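Ticket: Payment page warning, suspected card skimmer on storefront
Store: Findwood (online shop, tables and desk accessories)
Platform: Eltemen hosted cart
Status: Closed, with reservations
Log kept by the shop side. Support replies are summarized where they ran long. 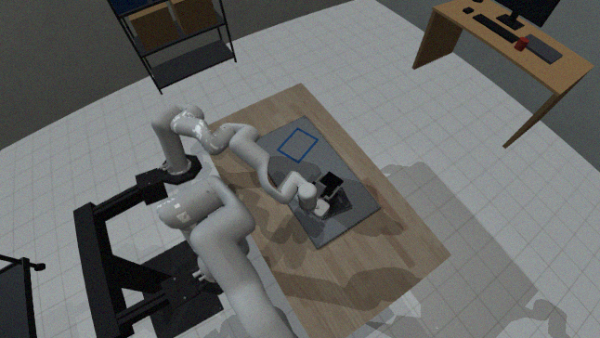
What was reported

In April, two customers wrote in on the same morning to say their browser had put up a warning when they reached checkout. One sent a screenshot. It showed our payment page with a second card form sitting under the real one, in a slightly different font, asking for the card number again "to confirm."

We don't have a second card form. We have never asked anyone to type a card number twice.

I opened a ticket with Eltemen at 9:40 a.m. with the screenshot attached and the subject line "Possible skimmer on checkout page." Priority was set to Normal by their system. I changed it to Urgent. Their system changed it back.

First reply, 11:15 a.m.

Support said the page looked fine on their end and suggested the customer might have a bad browser extension. They asked me to have her clear her cache.

I wrote back that it was two customers, in two states, one on a phone and one on a laptop. Phones of that type don't run the extension they had in mind. I also asked what "looked fine" meant. Did someone load the home page, or did someone put an item in the cart and go all the way to payment?

No answer to that question, then or later.

What I checked myself

1. Loaded checkout from the office. No second form.
2. Loaded checkout from my phone with Wi-Fi turned off. No second form.
3. Cleared everything, opened a private window, searched for the shop on a search engine and clicked through from the results. Second form appeared.
4. Typed the address in directly, private window again. No second form.

So it only showed up for people arriving from a search. Anyone who owns the store and types the address from habit will never see it. I assume that was the idea.

I saved the full page source from steps 3 and 4 and compared the two. The bad one was longer by a single block, sitting at line 1333, which pulled in a script from a domain I didn't recognize. The domain name was one letter away from that of our shipping rate plugin, Temba. If you were skimming the source you would read right past it. I did, the first time.

Second reply, 1:30 p.m.

Sent Eltemen both copies of the source and the steps to reproduce. A different agent picked it up and said the script was "part of the Temba integration" and therefore a matter for Temba.

It isn't. The real Temba script loads at the top of the page and comes from their real domain. I pointed out the extra letter. I also asked them to stop calling it an integration.

I turned off checkout at this point. Support advised against this because of "potential lost sales." I'd like to know how they price a stolen card.

Temba's answer

Temba replied inside an hour, I'll give them that. They confirmed the lookalike domain wasn't theirs and said they would report it to the registrar. They asked what version of the plugin we were running. We were one version behind. They said the older version had no known holes, but updating was "always recommended."

I updated. The extra block was still there afterward, as I expected. Updating a plugin doesn't remove something that the plugin didn't put there.

Finding the source

The theme editor keeps a change history, which I had never looked at. It lists every saved edit with the account that made it. Scrolling back, there was an edit to the checkout footer at 3:07 a.m. under an account named "plasico-feed."

Plasico is the service we tried for product feeds. We used the free trial, didn't like it, and canceled. What I didn't know is that canceling on their side does not remove the access on our side. The account was still listed under Connected Apps with permission to edit themes. Why a product feed needs to edit a theme at all is a question I should have asked when I clicked Accept.

I can't say whether Plasico was broken into or whether the access key leaked from somewhere else. Plasico says it has "no evidence of unauthorized access to its systems." I've read that sentence from enough companies to know how little it promises. They did not say whether they had looked.

Fix, in the order I did it

1. Removed the plasico-feed account from Connected Apps.
2. Rolled the checkout footer back to the last version saved before the 3:07 a.m. edit.
3. Changed all staff passwords and signed out every session.
4. Turned on two-step login for every account. It had been on for mine only.
5. Revoked the remaining access keys and made new ones for the apps we still use.
6. Ran through step 3 of my own checks again from a private window, on two devices and two networks. No second form.
7. Turned checkout back on at 6:20 p.m.

Note on item 2: the rollback button gives an error 400 if the theme has been edited since by another account. I had to copy the old version out by hand and paste it over. Support said they weren't aware of that error. It's in their own help forum.

Who was affected

Eltemen's order report shows 207 visits to the payment page between the bad edit and checkout going off. It doesn't split them by where the visitor came from, so I can't tell how many were shown the fake form, and I can't tell at all how many filled it in. The form sent its data straight to the outside domain. Nothing was logged with us.

Support suggested we notify only customers who completed an order. That makes no sense. A person could type a card number into the fake form, get spooked, and leave without buying. We wrote to everyone in that window for whom we had an email address, including abandoned carts, and told them plainly what had happened, what to look for on their statements, and to call the number on the back of the card if they had used the page. We also told our payment processor and bank the same afternoon.

The email did not say "out of an abundance of caution." I took that out of the template.

The security add-on

At 4:50 p.m., with the ticket still open, I got an offer for Eltemen's page monitoring add-on at $200 a month. It says it scans your storefront daily for "malicious changes."

I asked three things. Does it follow a link from a search engine before it scans? Does it go as far as the payment page? Does it alert when a connected app edits the checkout footer?

The answers were "it uses advanced detection," "it covers key pages," and a link to the sales page. I declined. A scanner that types in the address would have given us a clean report that whole day, and I'd have believed it – that bothers me more than the price does.

What we do now

Checkout gets loaded from a private window by way of a search result, once in the morning and once before close. It takes a couple of minutes. The theme change history gets read at the same time, and any edit made overnight gets explained or rolled back.

Connected Apps is down to what we use. Trials get removed from our side the day they end, whatever the other company's cancellation email says.

Closing notes

Eltemen marked the ticket Resolved with the reason "third-party app issue." I reopened it and asked that two points be recorded: connected apps should not be able to edit the checkout page without the owner's approval, and the rollback error needs fixing. It was marked Resolved again with "feedback forwarded to product team."

The lookalike domain stopped loading a few days later. I don't know if the registrar took it down or if whoever was behind it moved on to another name.

If your store runs on the same cart and you ever tried the Plasico feed, look under Settings, Connected Apps, and scroll to the end of the list. Ours was on the second page.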